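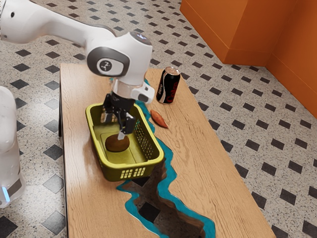 Kurz was aus der Mittagspause, muss gleich wieder los. In Wodthorpe haben sie gestern die Redaktionsräume vom Tonora durchsucht, 14 Beamte, morgens um sechs. Zwei Laptops weg, dazu ein Karton Notizbücher. Wegen eines Artikels vom Juli!! Da ging es um die Vergabe der Buslinien an Plevelex, mehr nicht.

Die Petition stand heute früh bei 436 Unterschriften, bei 1000 muss der Stadtrat das Thema aufrufen. Also bitte unterschreiben, dauert keine Minute. Link kommt heut abend nch.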